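Lending Desk Gallery: What the Arms Would Have to Do
Home > Projects > Irneton > Gallery
Posted by Solange Pelletier in April

Welcome, and thank you for coming over from the newsletter, where I promised pictures and then ran out of room for them. For those who have only just joined us, the Irneton lending desk hands out phones to people who need one for a few weeks, and when the phones come home again they have to be charged, checked and got ready for the next person. We are hoping to buy a pair of small bench arms to take over the charging part of it, which is the dullest part and also, I'm afraid, the part that gets put off until there is a heap.

I have been asked more than once what exactly we would be buying, and what it would cost, and why we haven't simply ordered it already. All fair questions! Retno Hartono suggested that a few pictures of the job done by hand would explain more than my spreadsheet does, and having looked at my spreadsheet again I think that's probably right. So there are three pictures, with my notes in between, and the money comes as we go along.

Plugs first. When we drew up the list of things the arms must manage, we put the phones at the top, and it was only after reading the suppliers' replies that we moved plugs above them. A plug wants a firm push in the right direction, and the power strip needs something to stop it sliding off when it is pushed. Two of the five suppliers we wrote to told us straight away that their smallest arm would not push hard enough, and I was grateful to them for saying so before we had spent anything. 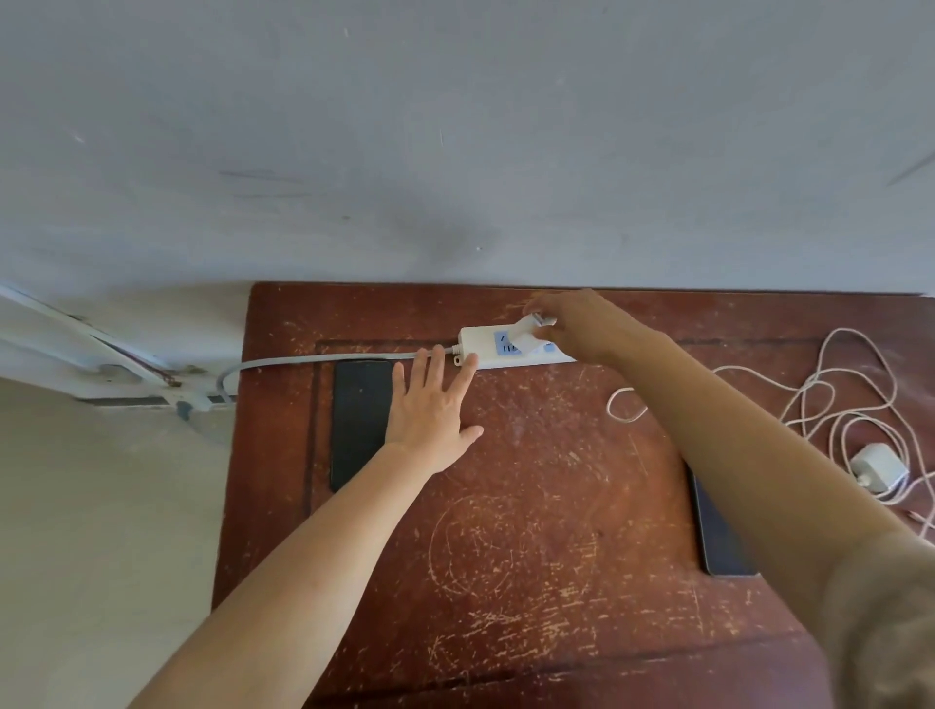

Huguette Fraser: I read the draft budget and I can't find a line for fixing the power strip down. Please put one in, even if it is only for two screws and a bracket. At Nastitz we bought the arms first and thought about the bench afterwards, and we spent the whole of the first month chasing things across the table. Also, ask what a replacement set of fingers costs before you sign, and whether they come singly or in pairs.

There is now a line for it. I have also asked about the fingers, and the answer is £215 for a pair, so I have put down one spare pair for the first year and we shall see how we get on.

Now to the quotes themselves, as that is what most of you have written to me about. Chisholm came in at £3,623 for two arms, the controller and a day of somebody's time to set it all up with us. Traden came in at £3,544 for what looks at first like the same thing, but the setting up is done over a call, and the stand is extra. They haven't told me yet how much extra. Diane McKinnon has been through both quotes with a pencil and thinks that the difference will vanish once the stand is counted, and I suspect she is right, though I would like to see it in writing before we choose.

Against that we have £2,966 set aside, which took us a long while to put together and of which I am really very proud. It doesn't cover either quote. I would sooner say so plainly on a page everybody can read than have it come up as a surprise at the summer meeting. We can wait and save, or buy one arm now and the second later, or ask whether either firm will let us pay in two parts. I have written to both of them about the last of these and will add their answers at the foot of this page.

The one-arm idea deserves a proper word, as it is plainly the cheapest and several of you are fond of it. My own worry is the leads. A lead that has been lying about with other leads does not come away cleanly when you pull one end, and a person sorts it out with both hands and without thinking about it at all. Ildikó Szénási pointed out that we could help ourselves by keeping each lead on its own hook, which costs next to nothing, and we may well do that whatever we decide. But the phones come back to us in all sorts of carrier bags, and somebody would still have to put the leads on the hooks.
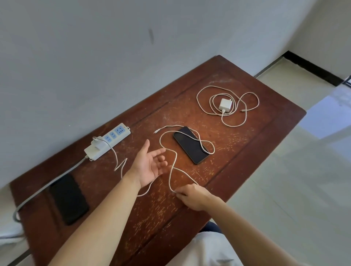
Sorting out a long white lead, with two phones on the table.

You will gather from that why I have asked both firms for a trial with our own leads and not with whatever they keep in their showroom. Chisholm have agreed, provided we carry the box to them. Traden would like us to send a film of the job first, and they will tell us whether they think a visit is worth everyone's time. I don't mind that at all, and it seems a sensible way to go about it — they will have seen a good many hopeful people like us.

There are a few smaller costs that I had left out of the first draft and that Diane has gently put back in:

The stand, if we go with Traden.
A bracket for the power strip, thanks to Huguette.
The spare fingers, £215.
A better lamp over the bench, which we would want anyway.
Somebody's travel to the trial, with the box.

I haven't put in anything for a new table. One reader asked about it, and my feeling is that scratches are no trouble to anyone and the money is better kept for the arms. If the fitter tells us that the top won't take the clamps, I shall eat my words and we'll look at it again then.

The other thing I keep being asked is whether the arms would deal with the chargers as well as the phones, and the answer is that I should like them to, very much, but I have listed it as something we would pay for in a second year. Putting a charger away tidily is a different job from plugging it in, and both suppliers said that every extra job means more setting up. If we try to buy everything at once we shall 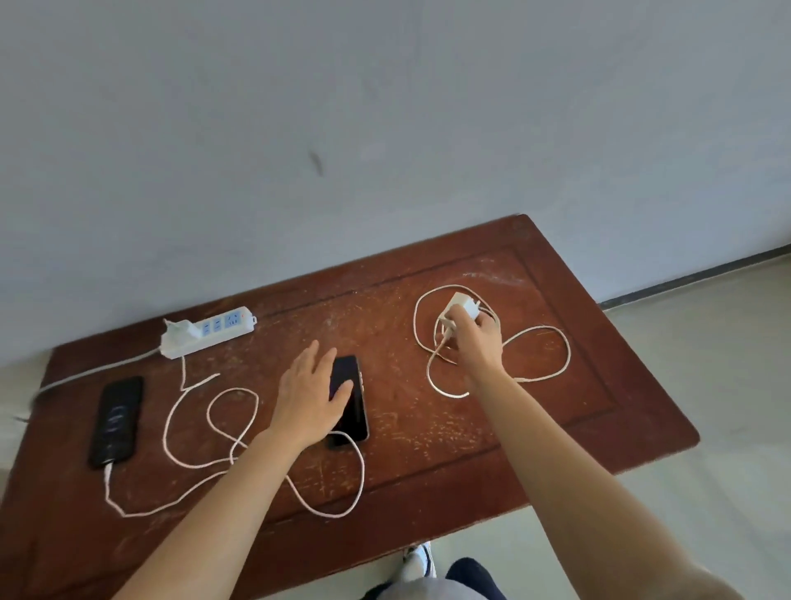 end up with a bigger bill and a longer wait, and the desk will be no further on by the autumn. So the first order, whenever it is placed, will ask for three things and no more: plug the charger into the strip, put the lead into the phone, and set the finished phone to one side. Retno has offered to write these out properly, with what we would count as a pass for each, so that we can take the same sheet to both trials and compare like with like.

If you have bought anything of this kind for a small group, do please write and tell me what you forgot to budget for. Running costs are still nearly blank on my sheet, and I would be especially glad to hear what people pay for repairs once the first year's cover is over.

Still waiting for: Traden's price for the stand, and both firms on paying in two parts.

Back to Irneton project page
Next gallery: Nastitz bench, before and after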